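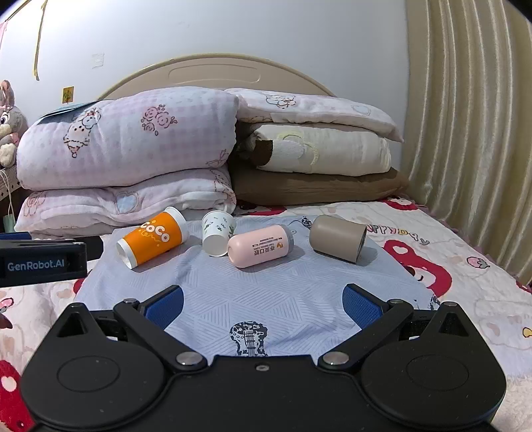 COMMUNIQUÉ DE PRESSE

Prurkton publie sa procédure Ki pour le réglage et l'entretien des pinces portatives à deux doigts

Brultow, novembre. Prurkton, prestataire de maintenance pour équipements de préhension, met à disposition la procédure Ki, consacrée à la mise en service, au contrôle périodique et à la remise en état des pinces tenues à la main qui servent à enregistrer des gestes de saisie. Le document couvre les outils à deux doigts articulés équipés de patins en caoutchouc rapportés. Il s'adresse aux équipes d'exploitation qui assurent elles-mêmes l'entretien courant et aux ateliers chargés des interventions de second niveau.

La procédure comporte 12 points de contrôle, répartis entre la partie mécanique, les surfaces de contact, la mesure d'ouverture et le support de caméra. Elle a été établie à partir des fiches d'intervention de l'atelier de Brultow, où 276 outils de plusieurs constructeurs ont été démontés, mesurés et réglés.

Contrôle de la tringlerie

Le premier groupe d'opérations porte sur les biellettes et leurs vis de pivot. L'outil est immobilisé par le corps, doigts ouverts, sans effort sur la commande. L'opérateur applique une poussée latérale à l'extrémité de chaque doigt, dans un sens puis dans l'autre, et relève le jeu au comparateur. Un jeu identique des deux côtés oriente le diagnostic vers le guidage central. Un jeu présent sur un seul doigt conduit à vérifier d'abord la vis de pivot correspondante.

Le resserrage s'effectue au tournevis dynamométrique, au couple indiqué par le constructeur de l'outil. Ki proscrit le serrage progressif « au ressenti » : une vis de pivot trop serrée augmente le frottement de la biellette et retarde le retour du doigt, défaut difficile à repérer à l'œil lors d'une prise lente. Après serrage, la course complète est parcourue à vide. Tout point dur impose la dépose de la biellette, le nettoyage de l'alésage et le contrôle de l'état de la vis. Le frein-filet est renouvelé à chaque dépose.

Patins et parallélisme

Les patins constituent la principale pièce d'usure. Sur le parc suivi par l'atelier, leur remplacement intervient en moyenne après environ 186 heures d'utilisation, avec des écarts importants selon les objets manipulés. Les gobelets en carton et les récipients cylindriques à paroi lisse sollicitent surtout la zone médiane du patin. Les rebords fins marquent les arêtes.

Le nettoyage courant se fait au chiffon non pelucheux légèrement humide, suivi d'un séchage à l'air. Les solvants sont exclus. Les fibres textiles, fréquentes lorsque les enregistrements ont lieu sur une nappe, un drap ou une couverture, sont retirées avant chaque série, y compris à la jonction entre le patin et le doigt.

Les patins sont toujours remplacés par paire. La mise en place est suivie d'un contrôle de parallélisme : les doigts sont refermés sur une cale plane, et le contact doit être continu sur toute la hauteur utile. Un contact limité à la pointe ou à la base entraîne la reprise de l'assise du patin. Si le défaut persiste, le doigt est contrôlé sur marbre.

« Dans la majorité des dossiers que nous ouvrons, le patin a été changé d'un seul côté. L'outil continue de fonctionner, mais l'axe de prise est décalé et tous les enregistrements suivants portent ce décalage », indique Ha-rang Do, responsable technique de l'atelier de Brultow.

Mesure d'ouverture

La remise à zéro est effectuée après toute intervention sur les doigts, les patins ou la tringlerie. Ki retient deux positions de référence, fermeture complète et ouverture complète, et une vérification intermédiaire sur cale étalon. La valeur lue sur la cale est consignée avant toute correction. Lorsque l'écart dépasse la tolérance du constructeur, la remise à zéro est reprise une seule fois. Un second écart donne lieu à une recherche de cause mécanique, et l'outil est retiré du service jusqu'à sa résolution.

Support et champ de vision

Le dernier groupe de contrôles concerne la fixation de la caméra. Le support est examiné vis par vis, puis une prise de vue de référence est réalisée doigts ouverts. Les deux patins doivent être visibles et leur position comparée à celle de l'image enregistrée lors de la mise en service. Une rotation du support, même faible, modifie la relation entre l'image et la géométrie de la pince. Elle rend nécessaire un nouvel étalonnage complet.

La prise de vue de référence est réalisée sur le lieu d'utilisation, avec l'éclairage et les supports habituels. Les essais de prise finaux portent sur des récipients légers, debout puis couchés, de diamètres différents. L'opérateur note l'orientation de l'objet, le point de contact et tout glissement constaté au levage.

Déploiement chez Plarkwood

Plarkwood, qui exploite un parc de pinces portatives réparti sur plusieurs sites, applique la procédure depuis le printemps. Chaque outil est accompagné d'une fiche indiquant la date de pose des patins, les valeurs relevées sur cale et la dernière image de référence. Les fiches sont conservées avec les enregistrements correspondants.

« La fiche nous permet de rattacher une dérive à une intervention précise. Auparavant, nous écartions des séries entières sans connaître l'origine du défaut », précise Gyu-bin Pyo, chargé de l'exploitation du parc chez Plarkwood.

Disponibilité

La procédure Ki est fournie en français et en anglais, avec un modèle de fiche de suivi et la liste de l'outillage requis. Les couples de serrage et tolérances restent ceux de la documentation de chaque constructeur, qui prévaut en cas de divergence. L'atelier de Brultow prend en charge les opérations de second niveau : dépose de la tringlerie, contrôle des doigts sur marbre et étalonnage complet. Les demandes d'intervention sont à adresser au service technique de Prurkton, accompagnées de la fiche de l'outil et de sa dernière image de référence.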